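総務のしごと > 安全・点検 > オフィス家具
カテゴリ：月次点検チェックリスト（記入例・コメントつき）

共用デスク・休憩コーナー 月次点検表

対象：Haltell 3階 執務室、打合せ室、休憩コーナー
点検者：Radu Sârbu　確認者：Bogdan Ardeleanu
実施月：3月

判定は「良」「要観察」「要処置」のいずれかを記入する。要処置とした箇所は当日中に黄色の札を付け、確認者に連絡すること。

1. 通路と避難経路
□ 主通路の有効幅 90cm以上　良
コメント：コピー機横に段ボールが2箱置かれていたため、倉庫へ移動。移動後に再測定し、基準を満たした。
□ 非常口前に物がない　良
□ 誘導灯の点灯　要観察
コメント：打合せ室側の1台がやや暗い。次回も同じ状態なら交換を依頼する。

2. 椅子
□ 座面のがたつき、昇降の不具合　要処置
コメント：全29脚を確認。窓側の1脚はガス圧が抜け、座ると下がる。使用中止の札を付けて引き上げた。Voßの保証期間内かどうか、購入記録を確認中。
□ キャスターの割れ、髪の毛や糸の絡み　良
コメント：清掃のみ。部品交換なし。

3. 電源と配線
□ 延長コードの多段接続がない　良
□ コンセント周りのほこり、変色　要観察
コメント：給湯機の裏にほこりがたまっていた。清掃済み。変色なし。掃除当番表に給湯機裏を追加する。
□ 床上の配線にカバーがある　要処置
コメント：Rernel製のカバーが一部浮いており、つま先が引っかかる。両面テープで仮固定した。14日以内に貼り直し。

4. 棚と収納
□ 転倒防止金具のゆるみ　良
コメント：手で揺すって確認。前回増し締めした書庫も異常なし。
□ 棚の上に重量物がない　要観察
コメント：Zernthorpe案件のファイル箱が最上段に戻っていた。担当者に下段への移動を依頼。

5. 天板と卓上
□ 天板の傷、縁の欠け、ささくれ　良
□ 天板の丸穴の縁に欠けや鋭い箇所がない　良
コメント：指を当てて一周確認する。穴の上にカップや皿を置かないこと。
□ 飲み物は縁から離して置く　良
コメント：マグカップの取っ手は通路側に出さない。食べこぼしは使った人がその場で拭く。
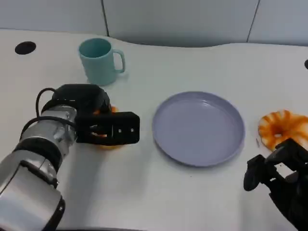
6. 給湯まわり
□ ポットの置き場所が安定している　良
□ 給湯温度の設定 85度　良
コメント：前回は高めの設定に変わっていた。操作パネルの横に設定値を貼り出した。
□ 床の水ぬれ　要観察
コメント：流し台の前にマットを敷いたが、端がめくれやすい。滑り止め付きのものに替えるか検討する。

7. 確認者記入欄
椅子1脚と配線カバーの処置を承認。誘導灯は次回を待たず、管理会社に明るさの確認を頼むこと。（Ardeleanu）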